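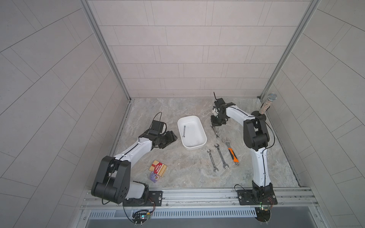 Ileana Sandu wanted to know, before I'd even finished my first sentence at the project meeting, why anyone would need two arms to put wrenches in a tray when one arm can clearly do it. Fair enough! I didn't have a good answer that day. I have a better one now, and most of this report is me getting there.

## What I was trying to find out

My project looks at how the *order* of demonstrations affects a learned policy. You teleoperate the arms, you record what you did, you train a model to copy you. Everybody in our group does that part more or less the same way. But when Yufang Fan and I compared our recordings in the fall, we noticed we sorted tools completely differently. Yufang always goes for the nearest tool first, with whichever arm is closer. I go small to large (no idea why, I think I load a dishwasher like that too). So the question became: if you train one policy on a fixed picking order and another on "whatever the operator felt like," does it matter?

My guess going in was that the fixed order would win easily. Keep reading, I was partly wrong.

## The task

Sort the wrenches into the white tray. There are five of them: small ones, a couple of chrome combination wrenches and the adjustable one with the orange-and-black handle. The episode ends when all five are in the tray, or when time runs out, or when something gets pushed somewhere neither arm can reach.

We also leave things on the table that do *not* go in the tray. In the setup I used most, those were the red-and-cream box with TEXAS on it, a small purple packaged thing leaning on the box, and the microphone with the sparkly handle standing in the back corner. I call these bystanders in my notes, and I'll call them that here too. They matter because a policy that has only ever seen wrenches will cheerfully grab at anything, and I wanted the model to learn to leave stuff alone.

The arms are both mounted on the front rail, so they reach in from the same side. That turned out to be a bigger deal than I expected. When the left arm is over the tray and the right arm is stretched toward the back, they have plenty of space. When both of them want the middle, you get a traffic jam.

## Collecting the data

I recorded 300 demonstrations, split evenly between the two conditions:

- **Fixed order:** small wrenches first, then combination wrenches, adjustable wrench last. Always.
- **Free order:** the operator picks whatever they want, and either arm can go first.

Yufang and I each did half of each condition, so the results wouldn't just be "Yufang is better at this than me" (which is true, for the record). We moved the wrenches between episodes by tossing them loosely on the table and then nudging apart any that landed on top of each other. The tray stayed put.

I threw out demonstrations where the operator dropped a wrench and didn't recover it. If the operator dropped it and picked it up again, I kept the whole thing, dropping included. Aurora Loureiro pushed me to do that, and I grumbled because those episodes are ugly to watch. She was right though, and I'll get to that.

Our recording software is called Rullis. It's a small thing the lab wrote a few years back, and it saves joint positions, gripper openings and camera views on one shared clock. My only complaint is that it names files by start time and I started two sessions with the computer clock wrong. I spent an entire afternoon in renaming hell. Check your clock!

## Training

Both policies use the same network and the same settings. I really wanted to fiddle with them separately, but then I'd be comparing my fiddling and nothing else. The model predicts a short chunk of upcoming motion for both arms at once, executes part of it, looks again, and predicts again. I trained on the lab machine we call Modent, overnight, one condition per night.

My first training run was useless. I had left the idle seconds in at the start of each episode, the bit where you're settling into the controls and nothing moves, and the policy learned to do exactly that. It sat there. I watched it sit there for an embarrassingly long time thinking it was loading. Once I trimmed the idle parts, it moved on the first try, and I may have yelled.

## Results

I ran 122 test episodes in total, 61 per policy, using the same list of starting layouts for both.

| | Fixed order | Free order |
|---|---|---|
| Test episodes | 61 | 61 |
| All five wrenches in the tray | 38 | 34 |
| Stopped for arms too close | 5 | 14 |
| Ran out of time | 12 | 6 |
| Wrench pushed out of reach | 6 | 7 |

So fixed order did come out ahead, but by four episodes, and I wouldn't bet my lunch on that gap holding up. The interesting part is how they fail.

The fixed-order policy gets stubborn. If it misses a small wrench, it goes back for it again and again while the combination wrenches lie right next to the tray, ignored. Most of its time-outs look like that. It never learned that skipping ahead was allowed, and how could it, we never showed it.

The free-order policy almost never gets stuck. Miss one, grab another, come back later. It looks much more like a person! But it's bad at sharing. Both arms decide they want the same wrench, they drift toward the middle, and the safety stop kicks in.

On the bystanders, neither policy ever picked one up. The box got bumped a few times by the left arm on its way to the tray, mostly with the fixed-order policy.

## A small side test

Remember the ugly episodes with the drops in them? I retrained the free-order policy without any of those and watched it on a handful of layouts. After a drop it would carry its empty gripper over to the tray, open it very politely, and go back for the next one. With the ugly episodes in, it usually noticed. I didn't run enough of these to put in the table, so treat it as a hint.

## Back to Ileana's question

I finally tried it with one arm. The right arm alone can reach all of the layouts on my list, but it has trouble with wrenches that end up on the far side of the tray, close to the box, where the wrist has to bend at a nasty angle. With both arms available, the left one just takes those. So two arms bought me reach at awkward angles more than speed. Ileana says she'll accept that as an answer, for now.

## What I'd change

- Give each arm its own half of the table when demonstrating, and only cross over when needed. I think this would fix many of the safety stops.
- Mix the conditions. I kept them apart for the comparison, but a policy trained on both might be less stubborn *and* less crowded.
- Move the tray around. Mine never moved, so I can't say anything about what happens when it does.
- Write down the layouts as you go. I rebuilt part of my list from video and it was miserable.

Ximena Orellana is picking up the mixed-conditions idea in May, with new demonstrations on the same wrenches. My recordings and the layout list are in the Rullis folder under `wrench_order`, with the file names fixed. The two sessions from the bad clock are marked in the notes, so please read those before you sort anything by date.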